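Keep the Tablecloth

My building in Closgate banned cloth on the shared tables in July. The notice said bare tops look cleaner. They do, for an hour, and then every crumb and ring shows.

I grew up with a cloth on the table every day of the week. We owned two, and one was always in the wash. Meals took longer on them, and people put their phones down more gently.
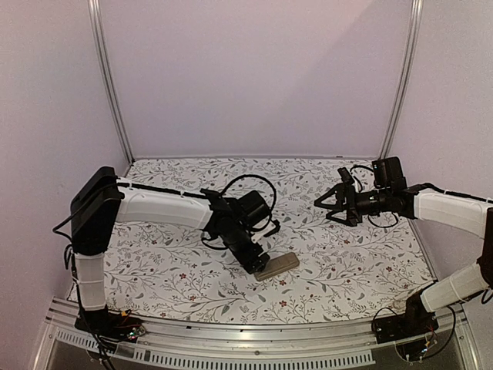 A good everyday cloth needs a small, busy print. Plain white shows gravy by Saturday. Thin vines with little leaves and scattered dark red flowers on white will hide a lot and still look fresh. I would vote to bring ours back.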